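Updated 03/08/2022, after Kamlesh Pandey caught two mistakes in my old step 3. Thanks, Kamlesh!

## Part 2: Getting the Honelon sewing machine threaded

I'm going to assume you've got the machine out of its box and parked on something solid. I learned on my aunt's kitchen table and every seam had a wobble in it, so please, find a table that doesn't shake.

1. Turn the power switch off. I leave mine plugged in, but off means off.
2. Raise the presser foot with the lever at the back. If the foot is down, the thread can't slip between the tension discs and you'll get a bird's nest under your fabric (ask me how many I've cut out).
3. Turn the handwheel **toward you** until the needle is at its highest point. My old version said "away," and that was just wrong.
4. Put the spool on the pin and snap the cap on.
5. Bring the thread down the right channel, around the bottom, and up the left one. Hook it through the take-up lever on the way back down.
6. Thread the needle from front to back and pull out a good long tail.
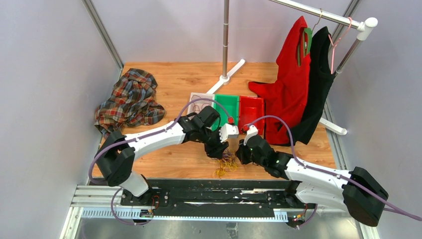
Now for the bobbin, and I promise it's easier than the booklet makes it look. Wind it at a medium speed and stop before it's bulging – an overfull one drags in the case and your stitches come out tight on one side. Drop it in so the thread unwinds counterclockwise, then tug it through the little slot until you feel it catch.

> **Caution:** Keep your foot off the pedal while your fingers are anywhere near the needle. Remedios Bravo in our Clurkport sewing group takes her foot right off and tucks it under her chair, and I've started doing the same.

**Note on thread:** I buy the Uniyal polyester in 1000 yard spools and it's been fine for everything except denim. For that I switch to a heavier thread and a size 16 needle.

7. Hold the top tail and turn the handwheel one full turn toward you. The bobbin thread should pop up in a loop.
8. Pull both tails to the back, under the foot, and sew a test line on scrap cotton.

If the test line looks loopy underneath, go back to step 2 and rethread the top before you touch the tension dial.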